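30th December
By Iara Gallardo

The best workshop I know this year is a bedroom. Omid Ahmadpour and Dalia Soliman have been building a pair of hand-held grippers there since March, and when they asked if I fancied a go I was on the train before they'd finished the sentence.

They call the project Dridano. You squeeze, the fingers close, and what you do with your hands becomes practice material for a robot arm Omid is slowly wiring up (he's on his third motor board – don't ask). The job for the afternoon was tidying a table, and I was warned it's harder than it sounds. 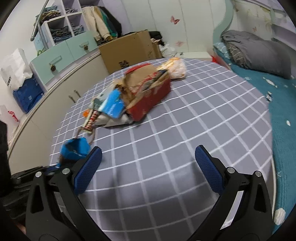
Fingers wide open over the grid cloth, with the packets and the red box still to tackle.

The linkages took 14 goes to get right, Dalia told me, and the pads were the real headache. Too smooth and everything slides, too soft and they tear at the corners. She likes a bit of texture, and having tried it I'm with her! I got the hang of boxes fairly quickly. Wrappers are another matter, all crinkle and no proper edge to grab, and I said several things Dridano won't be learning from.
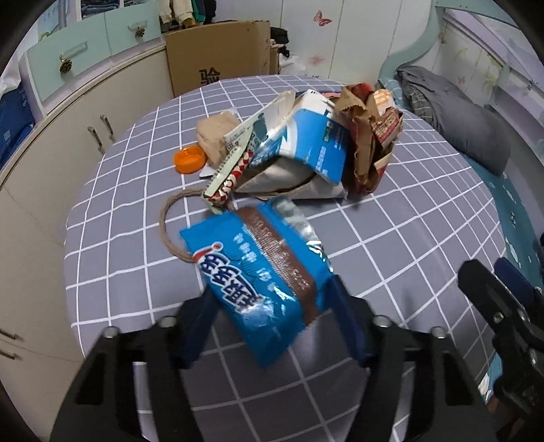
Got one: a blue snack wrapper between the fingers, and plenty more on the table.

They're after 2,000 clean pick-ups before the arm gets its turn. My wrists gave up long before that, so Omid put the kettle on and showed me his spare hinges.

We use cookies to improve your visit. Manage your settings or sign up for the Gillora newsletter.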